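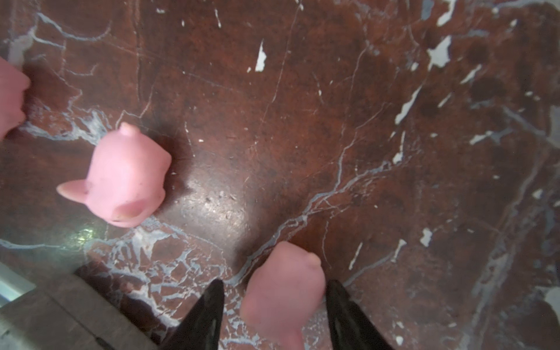

According to one reader of last month's column, the front row is the only part of fashion week worth looking at, and I should stop being so sour about who gets to sit in it. The clothes go past in eight minutes, she wrote, and the faces are there all night.

She has a point, and I have been chewing on it ever since. I went through the coverage of the Tavgate show again with her letter beside me. The gallery ran to 275 pictures. In 202 of them there was no garment from the collection at all, unless you count the ones the guests had been lent for the evening. There were guests arriving, guests sitting down, guests pretending to be surprised by other guests. One actress was caught eating a crisp and got her own headline.

I don't blame the actress, who looked hungry. My quarrel is with the idea that we are being told something about how famous people dress. We are being told who dresses them, and the answer is usually a person with a van and a contract. A woman turns up in Woris from collar to heel, says on the carpet that she just threw it on, and within the hour there is a page telling you where to buy the coat. She may well love the coat. I would love it too if it came round to the house with somebody to do up the back.

What I miss is bad taste. When I started writing about this sort of thing, stars were still let out in things they had chosen themselves, and a good many of them looked dreadful. There were hats. There was a year of waistcoats over bare arms which I still think about when I can't sleep. You learned something about a person from a waistcoat like that, chiefly that they had no friends in the car.

Now everybody looks very nice. They look nice at the premiere and nice at the airport, where the tracksuit has been steamed. Even the scruffy ones are scruffy by arrangement. Lindo put out a range of jumpers last July with the elbows already gone, and I counted 3 singers in them before the month was over, each described as having a relaxed personal style.

The interviews don't help. Ask any of them about clothes and you will hear that comfort comes first, a remark generally made in shoes that need a handrail. Then comes a line about mixing high street with vintage, and then, if the recorder is still going, the name of the perfume. I have sat through enough of these to do both parts. I once did, on a train, and the man opposite moved.

My reader would say it's harmless, and that she likes a nice frock on a nice face with her tea. Fine. I like it too, more than I let on. But I'd ask the magazines to print the hire terms next to the picture, in small type, the way they do with the lipstick. "Dress by Sung, back by ten." It would cost a line of space and we would all know where we were.

Until then I shall keep looking out for the odd one who gets past the stylist. There was a man at the Tavgate party in brown sandals and grey socks. He may have been parking the cars, but I have chosen to believe otherwise.

May 13, 2019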